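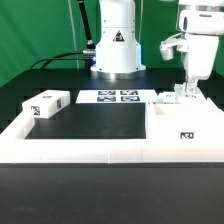
Drukico tray on a dark bench, with the marker plate behind the mat and the gripper above a small white block.

Drukico Marker Tray Kit
Part no. 1294

A bench tray and marker set for small robot arms, sold by Zindel for pick-and-place trials and camera calibration. The kit gives the arm a fixed work area and gives the camera known points to measure from. Robot, gripper and camera are not supplied.

In the kit
Tray with raised border and black mat
Marker plate, 4 markers in a two-by-two grid
Marker box, rounded edges
Raised compartment with front marker
Set of small test blocks

Setting up
Place the tray on a flat bench and set the plate at the back edge of the mat. The box can stand anywhere on the border where the camera has a clear view of it. Run the calibration routine before loading any blocks, and again if the plate is moved. Set-up takes 20 minutes with the printed guide.

The mat is matt black to keep glare down. Strong side light can still wash out the white parts, so lower the exposure until the marker edges read cleanly. At low camera angles the plate markers appear squashed – raise the camera if detection drops out.

Gripper clearance
Allow 40 mm between the fingertips and the compartment wall on approach. Fingers that open wider than this will need a steeper approach path, set in the arm's own software.

Spares and support
Mats, plates and blocks are sold singly. Orders go through Elsa Forsberg at the Drallthorpe office; questions on marker files go to Birger Bakke. The next batch of trays ships in October.

Page revised May 31, 2026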